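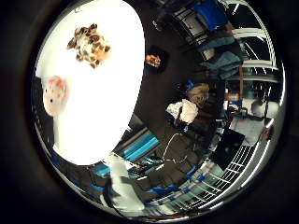
# Who May Stand Near the Arm? A Case for Written Presence Rules

Most safety guidance for robot arms was written for factories. It assumes a fence, a gate and a machine that does the same thing all day. Much of the work now done with arms takes place in ordinary rooms, among shelves and desks, with soft and irregular objects to be picked up and put down, and with people close by. The guidance has not caught up with the rooms.

It is the view of the Trovia working group on shared workspaces, for which I write, that every site of this kind should keep a short written rule on presence. Such a rule states who may be in the room while an arm is powered, where they may stand, and who has the authority to stop the work. At present many sites rely on custom. Custom serves well enough while the same few colleagues share a room for years. It serves badly when a new member of staff arrives in October and learns the habits of the place by watching.

The objection most often put to us is that these arms are light and slow, and that the objects they handle are harmless. A plush toy cannot hurt anyone. This is true of the toy. The risk lies in the joint that closes on a sleeve, and in the cable across the floor on which a person steps back. Our colleague Catarina Arruda reviewed 88 incident notes from sites that had agreed to share them. Only 7 concerned contact between a person and a moving arm. A far larger share concerned trips, stored items falling from shelves and equipment started by someone who believed the room to be clear.

Those figures come from a small number of willing sites and should be read with care. They do suggest that the room deserves as much attention as the machine. A presence rule should therefore cover storage within reach of the arm, the routing of cables, and the position of screens, so that an operator is not obliged to turn away from the work in order to read them.

We recommend that the rule fit on a single page and be reviewed every three months. Rui Morais has argued, in his response to our draft, that any fixed interval invites signatures without reading. I accept the danger. The draft now asks that each review be carried out in the room itself, with the arm powered down, and that about 30 minutes be set aside for it. The Carvalho site has worked in this way for a year and reports that most of its changes concerned shelving.

There remains the question of recordings. Where a camera is carried on the wrist of an arm, it takes in a good deal more than the task. Colleagues at their desks may appear in material that is later shared with partners. Their consent should be sought before work begins, and they should be told how long the material will be kept. The Gatero draft is silent on this point, and we have asked that a clause be added.

Comments on our own draft may be sent to the working group until the end of the month.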